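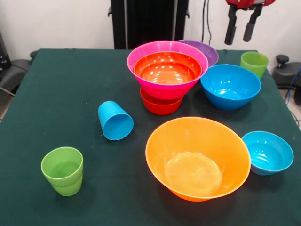

Bowls and cups on the bench, gripper overhead.

Week 9 handout: Can a machine put the dishes away yet?

Short answer, no. Longer answer, it depends on whose dishes and how long you're willing to wait. I want you to come to class ready to argue about it, so these notes are lopsided on purpose and you should push back.

Start with nesting. One bowl goes inside another, a three-year-old does it for fun, and we tend to file it under easy. Now try writing down what you did. You picked which bowl goes on the bottom. You got a finger over a rim. You turned the cup that was lying on its side, and you probably turned it in the air without thinking. Each of those is a separate headache for a gripper with two fingers, and I haven't even brought up shiny plastic, which throws bright spots back at the camera and makes an edge hard to find.

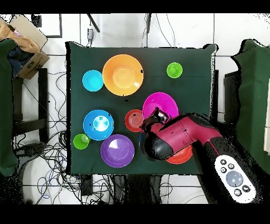
Wonetti

Crowding is the next problem. When a red bowl sits right beside a magenta one, the fingers need somewhere to go, and the arm itself gets in the way of the view. People lean over and peek. Most arms can't, so you add a second camera, and then you have two pictures to line up.

For the reading, compare the two cases in your packet. The Koller line in Civarville handles one tray, one size, same spot every time, and it has been dull and reliable for years. Grevora is the kitchen project, and they went through 239 tries at clearing a table before they were willing to show it to anyone. Same kind of arm! The shop floor got tidied up to suit the machine, and your kitchen won't be.

To do before we meet: stack 20 things at home with two fingers of one hand, the other hand behind your back. Write down every time you cheat (you will). Then give me a page on which cheat would be the hardest to build — and please pick one, last year I got a lot of "all of them."

Contact: Wonetti, course office, Civarville | Handout 06/04/2021 | Back to top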